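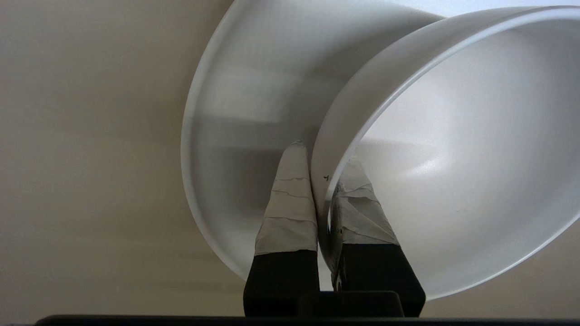

Parkamico put their second record up last week and I have played it most days since. It's called Valmont, it has nine songs, and it was made by four people in a rented house over two weeks. I first heard it in the kitchen, with a couple of big white plastic bowls out and a loaf I was supposed to be getting started on, and I didn't get very far with the loaf. By the third song I had gone to find better speakers.

If you don't know them, Parkamico is Olesia Yurchenko on vocals and keyboards, Efren Navarro on guitar, Trevor Pelletier on bass and Mackenzie Gosselin on drums. The first album was fine. It had a lot of reverb on it and the vocals were mixed so low that I needed the lyric sheet to follow anything. I saw them twice that year and both times the songs were faster and harder than on the record, and I went home wishing somebody had taped it.

This one is closer to what I heard in those rooms. Colton MacDonald recorded it, and he seems to have left things mostly alone. You can hear the count-ins on two of the songs. The drums are dry and a little boxy. Yurchenko's voice is right up front for the first time and she turns out to have a lower range than I'd thought, especially on "Kinnunen," the slow one that closes side one. It's just her and an electric piano until the bass comes in at the second verse. I think it's the best thing they've done.

"Jomby" was the single and I still don't love it. The chorus repeats too many times and the guitar part sounds like it belongs to a different song. People at the shows go crazy for it, so I'm probably in the minority. I skip it about half the time.

Side two is stronger. "Route 641" has a long instrumental section where Navarro plays the same four notes while Gosselin keeps changing the beat underneath him. I timed out of curiosity how long before I got bored and the song ended first. After that comes "Laundry Day," which is short and has handclaps, and then "Porch Light," which they've been playing live for at least a couple of years. The version here is slower. I prefer the old tempo but the new ending is good - they drop the last chorus and just stop.

The vinyl is an edition of 318 copies. Mine is number 100, written in pencil on the inside of the sleeve. The pressing is quiet except for some crackle at the start of side two, which may be my needle. The sleeve is plain gray card with the titles on the back in very small type, and there's a folded insert with the lyrics and the recording credits. No download code, which annoyed me a little.

They're playing again at the end of September, a small place with a low stage, and Pelletier told me at the merch table last time that they want to do the whole album in order. I have a ticket. If they do play it straight through I'll write something up, mainly to see how they handle "Kinnunen" with people talking at the bar.

Next post will be the pile of seven-inches I still haven't gotten to.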